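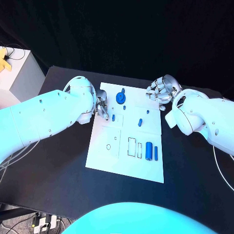 Figure 1. The white task board on the dark tabletop, with the blue gear-like part and several of the small blue pegs.

Home | Projects | Reports | Downloads | Contact

Design of a Reusable Assembly Board for Peg and Gear Tasks
Student project report, Plolley design workshop
April 1, 2026

12 shares | 3 comments

1. Purpose

The project set out to produce a low-cost board on which simple assembly tasks can be laid out, carried out and reset. The workshop's earlier board, known as Vutora, had been in use until December and offered one fixed task only. Users had asked for more variety on a single surface.

2. Layout

The new board, named Usen, is a flat white sheet divided by faint lines into four quadrants. White was chosen so that the blue parts would stand out clearly, both from the board and from a dark table. The upper-left quadrant is the busiest. In Figure 1 it holds the gear-like part, a round disc with a raised hub and a toothed rim, together with small pegs. The upper-right quadrant has one peg standing and a short cylinder lying on its side.

The lower quadrants carry outlines: a circle on the left and, on the right, a tall rectangle with a narrower one beside it. Outlines were preferred to written labels — an early draft with labels was found to be crowded and was set aside.

3. Trials

The board was tried over three sessions, giving 323 recorded placements against a target of 300. A placement was counted when a part was set down and released, whether or not it was in its intended position. The starting layout was restored by hand after each run.

Pegs gave the least difficulty. The short cylinder was apt to roll when set down on its side, and a shallow recess was considered. This was left out of the present version, as it would have required a thicker sheet.

4. Remaining work

The quadrant lines are too faint under strong light and should be darkened. The spacing between the gear and the nearest pegs also needs review, as the area is tight for larger hands. A second set of parts, provisionally called Fu, has been drawn up but not yet made. Drawings for both sets are held with the workshop records.

Previous report | Next report | Back to top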